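Informe de avance a la dirección del programa de bienestar
Proyecto Stemau: reducción de exposiciones domésticas y «detox» de hogar
Fecha: 2020-11-30

Estado general

El proyecto sigue en plazo, pero los resultados no acompañan al entusiasmo con que se presentó. La parte que se puede medir (ventilación, polvo, hábitos de limpieza) avanza. La parte que más se ha publicitado, el kit depurativo de Cakska, sigue sin un solo dato que la sostenga, y no la daría por buena en el próximo folleto.

Actividades del periodo

Se han repartido los cuadernos de seguimiento a 40 hogares. La devolución es irregular: hay quien anota cada ventana que abre y hay quien rellena la semana entera con el mismo bolígrafo y la misma letra, de una sentada. Estos últimos los he apartado del análisis.

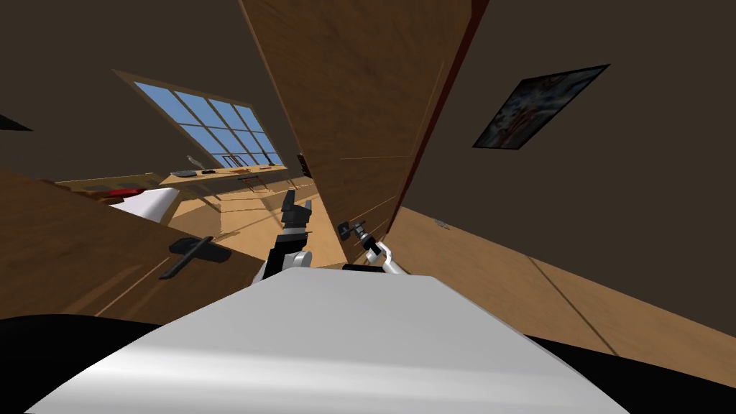 El protocolo de ventilación se ha simplificado. Pedíamos tres aperturas diarias con hora exacta y casi todas las familias lo abandonaban a los pocos días. Ahora pedimos una por la mañana y otra después de cocinar. Es menos de lo que figuraba en la propuesta, y prefiero un registro modesto a uno inventado.

Notik entregó los medidores de calidad del aire con retraso. De los que hemos probado, 4 dan lecturas que no concuerdan entre sí en la misma habitación. El proveedor habla de «periodo de adaptación del sensor». He pedido esa explicación por escrito y todavía no ha llegado.

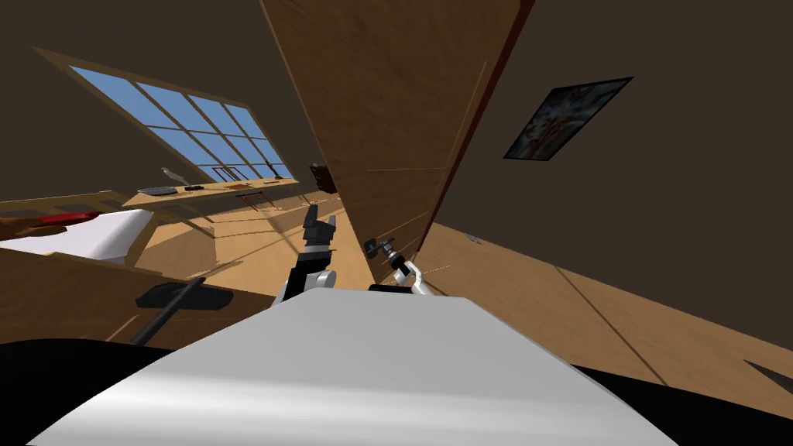 Sobre los productos de limpieza: el cambio a fórmulas sin perfume ha sido bien aceptado y varias familias dicen notar menos picor de garganta. Son impresiones, sin grupo de comparación, y así deben constar. La tentación de convertirlas en titular es grande - ya he visto un borrador que lo hacía - y pido que se frene.

Kit depurativo

Cakska solicita que ampliemos la compra a 500 unidades. Mi recomendación es no hacerlo. El prospecto promete «eliminar toxinas» sin decir cuáles, en qué cantidad ni cómo se comprobaría. A la pregunta directa nos respondieron con testimonios de clientes. El hígado y los riñones de los participantes ya hacían ese trabajo antes del convenio. 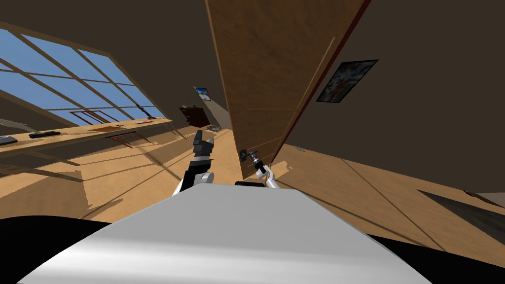

Escritorio junto a la ventana, con un ordenador portátil y un mando a distancia.

Gastos

Se han gastado unos 1.000 euros en material impreso y mensajería, dentro de lo previsto. La partida de talleres está casi intacta: el centro Weerasinghe nos cedió la sala y las sesiones de cocina se han quedado en dos. La asistencia fue aceptable en la primera y floja en la segunda, dedicada a leer etiquetas, que a mi juicio era la más útil.

Dificultades

El cuestionario final mezcla sueño, digestión, piel y ánimo en una única puntuación de «vitalidad». Puede subir porque alguien ha dormido mejor en vacaciones. Propongo separar las escalas, aunque perdamos la comparación con las respuestas ya recogidas.

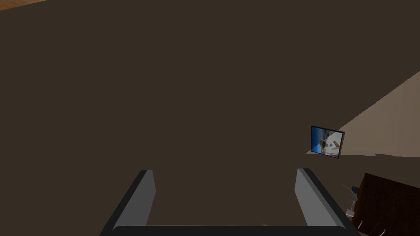
Tampoco está claro qué haremos con los hogares que fuman. La propuesta los incluía sin distinción, y cualquier mejora por cambiar de detergente queda sepultada bajo ese dato. Habría que analizarlos aparte.

Próximos pasos

Contrastar los medidores de Notik con un equipo de referencia antes de enero. Congelar la compra a Cakska hasta recibir documentación que se pueda leer. Rehacer el cuestionario. Repetir el taller de etiquetas en horario de tarde.

Queda pendiente la respuesta de la dirección sobre el folleto.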